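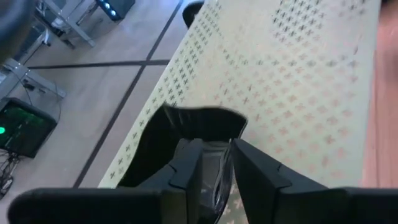 Vessels and small containers is the fifth gallery in our household objects series, and it covers the pieces that were lent to us for the August open days at Viscombe. Most are things people keep on a shelf or a worktop and use every day without thinking much about them. Dewanti Sutanto chose the pieces and wrote the first version of these notes. She wanted to start with rims, because a rim is what you look at first when a container is open and standing below you. The glossy black one has a wavy rim that comes up to a point at one corner, dips a little and then goes round to a softer corner on the other side. Inside it is very dark at the back, with a shiny grey part lower down that picks up pale streaks of light. Against the off-white table, with its pattern of small plus marks, the outline is easy to follow.

The other pieces in the loan are listed by the name of the lender. They can be seen on the shelves in the front room, in the same order as the list.

Anahera Partington
Three stoneware beakers with straight sides and unglazed feet. The smallest has a chip on the lip, which she has asked us to leave as it is. She keeps pens in it.

Marit Dalen
An enamel milk can with a wire handle and a lid that does not belong to it. The original lid was lost before she bought the can. It holds clothes pegs at home.

Birger Engebretsen
A set of 18 lidded tins, all the same size, used for screws and washers. The labels are in his father's handwriting and several have been written over more than once. Please don't open the tins, as some are still full.

Thérèse Gauthier
A deep salad bowl in dark brown glass and a sugar bowl to go with it. The sugar bowl was repaired with glue at the handle, and the join can be felt but is hard to see.

Dewanti Sutanto
A tall jug in pale green, bought at the Hasum market. It pours badly and is used for wooden spoons.

Notes on looking after dark, shiny surfaces
Several visitors asked how to keep a black finish clear of marks. We use a soft cloth, slightly damp, and then a second cloth to dry. Finger marks show most near the rim and at the corners, so those are wiped last. Kitchen paper leaves lint, and scouring powder takes the shine off for good.

Visiting
The front room is open every day except Monday, from ten until four. There is a step at the street door and a ramp at the side, by the bicycle stands. Larger groups should ring the bell for the side entrance.

Loans for the next gallery, on trays and boards, can be left at the desk with a name and a telephone number.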